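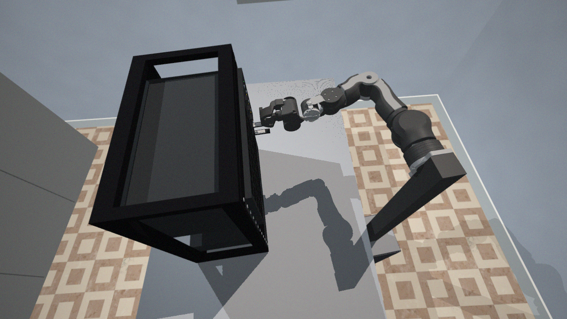
# The Last Inch of the Rack

Moving a gripper up to a server is a solved problem. Most of the engineering time at Cusach goes into the final stretch of travel, where the planner stops being useful and the controller hasn't yet felt anything.

Cusach writes software for machines that service data center hardware. Its planning stack is called Futitlow, and it is developed almost entirely against a simulator, Provano, that loads a rack, an arm on a fixed pedestal and enough of the room to cast believable shadows. The physical rack comes later, and the team tries to keep it that way. A bent handle in Provano costs a reset.

The task under test this summer is narrow. The arm approaches the front of a rack, finds a pair of thin parts sticking out of the equipment, picks the correct one and closes on it without touching its neighbor. Pulling is a separate problem with its own controller.

"People ask why we don't start with the pull," says Kvido Murín, who owns the approach and grasp code. "If the grasp is off by a little, the pull turns it into a side load. Then you're debugging the wrong module for a week."

## Two planners, one handoff

Futitlow splits the motion in half. The first half is a sampling-based planner that works in joint space, with the rack, the pedestal and the walls as collision bodies. It produces a path to a standoff pose in front of the target. Speed matters here, and precision doesn't matter much. The planner gets 2000 samples, and if it has no path by then, it reports failure and the task layer picks a different standoff.

The second half is a straight-line Cartesian move from standoff to grasp, solved at every step as a small constrained optimization. Joint limits and self-collision are hard constraints. Clearance to the rack is handled as a cost that falls off as the fingers get close, otherwise the arm would refuse to touch anything it had been told to avoid.

The handoff between the two used to be a fixed distance. That worked until the team began moving the pedestal around in the simulated room. With the base placed off to one side of the rack, the elbow could reach the standoff pose in a configuration that ran into a wrist limit partway through the straight segment. The sampling planner had done its job and the optimizer had done its job, and the arm stopped short of the handle anyway.

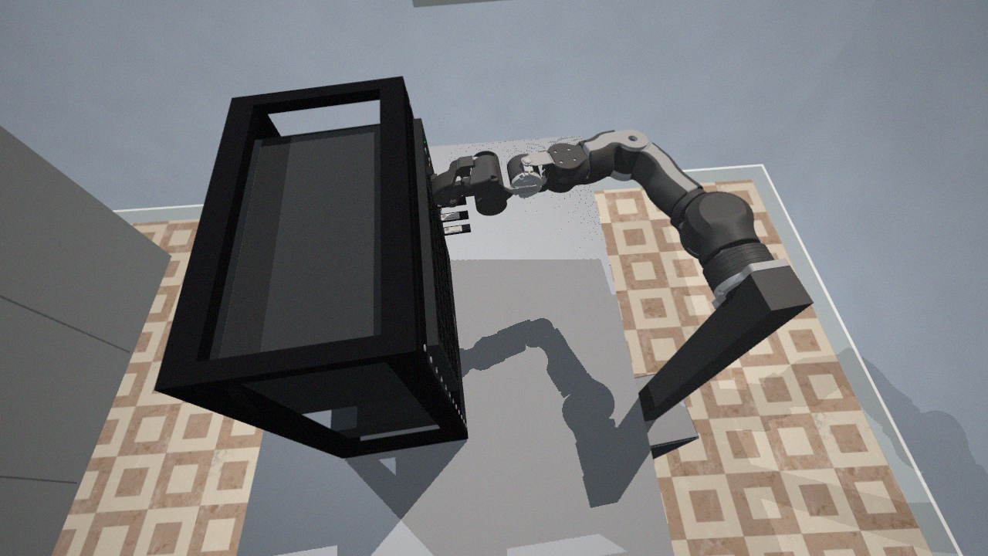
The fix was to make the first planner answer for the second. Each candidate standoff is now checked by running the straight segment offline before the path is accepted. The check is coarse, with 49 waypoints, and it throws out a candidate at the first violation. It adds some planning time. Murín considers that cheap, as a failed insertion in the old version meant backing out and planning again from a pose the planner found awkward.

A side effect was that the arm began to choose postures that looked odd. It would swing its elbow wide when a shorter route seemed open. The log usually showed that the shorter route ended in a configuration with no room left at the wrist.

## Seeing past the fingers

Perception is Kamrul Roy's half of the work, and its main difficulty is that the gripper is in the way. From a fixed viewpoint in the room, the arm hides the front of the rack just when the estimate matters most. From a viewpoint at the wrist, the fingers take up most of the picture and the target is whatever fits between them.

Futitlow uses both. The room view gives a rack pose, fitted against the large edges of the frame. The wrist view refines it using small features on the equipment faces: indicator lights, buttons and the seams between bays. A rack face is a bad surface for this kind of matching. It repeats. Every row of vents looks like the next row, and an estimator that locks on one row too low will report a very confident wrong answer.
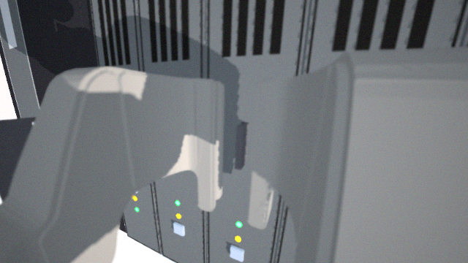
Roy's approach was to stop matching single features and start matching arrangements. One green light carries no information. A green light over a yellow one, next to a bay where the order is swapped, narrows the candidates a good deal. The matcher builds a small graph of neighboring features with their colors and relative positions, then scores that graph against the rack model. When fewer than 3 nodes are visible, it declines to update and the pose is carried forward from joint encoders alone.

The fingers themselves are masked out by rendering the gripper model at the current joint angles. This part is easy in Provano, where the joint angles are exact. To avoid building on that, the simulator adds a slowly drifting offset to the encoder values the perception code receives, and the mask is grown by a margin to cover it. Roy changes the offset without telling the rest of the team. A March build passed every test and then failed completely once the drift was switched on, and the drift has been on by default ever since.

Shadows caused a longer argument. An early version of the edge detector treated the shadow of the gripper as part of the cabinet face and shifted the rack estimate to match. Turning shadows off in the renderer would have cleared the bug report by lunchtime. Instead the detector now predicts where the gripper's own shadow should fall, given a rough light direction, and lowers the weight of any edge within that region. The light direction is estimated once per run, which Roy concedes is a weak spot for any room where lights switch on and off.

## Choosing the right one

With the rack pose settled, target selection is mostly bookkeeping. The work order names a slot. The rack model maps the slot to a nominal handle position, and the local estimate corrects it. The trouble is spacing. Neighboring parts sit close together compared with the width of an open finger, so the order of operations matters: orient first, then open, then advance.
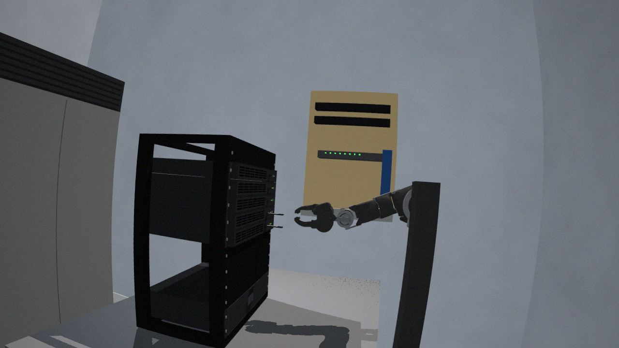 Opening too early sweeps the fingertips through space the planner had cleared only for a closed gripper. Futitlow treats the finger opening as one more joint for that reason. It appears in the collision model at its true width at each step, and the optimizer is free to delay opening until there is space. In tight cases it opens partway, moves in, and opens again.

Closing is guarded by a width check. If the fingers stop at a gap that doesn't match the part's modeled thickness, the grasp is rejected, the fingers open and the arm returns to standoff. After 2 rejections the task layer gives up and asks for a person. Murín wanted a higher limit. The field engineers at Fuchs, the integrator that will run the first physical trials, asked for a lower one, and the number in the config file is theirs.

## What the simulator leaves out

Neither engineer claims that Provano is a good model of contact. Its handles are rigid. Real ones flex, and the trays behind them have play that depends on how carefully they were seated. Cables are missing from the current test set as well, and a cable across the front of a rack would defeat the present collision model, which assumes everything in the cell is either fixed or part of the arm.

The next release adds deformable bodies for a small set of cables, represented as chains of capsules so the existing distance queries still work. Murín expects planning time to rise around the rack front and has already started trimming the number of collision shapes on the forearm. Roy is working on a detector for thin objects that cross the vents at an angle. Its false positive rate is still too high to let it veto a motion, so for now it writes to the log and the planner ignores it.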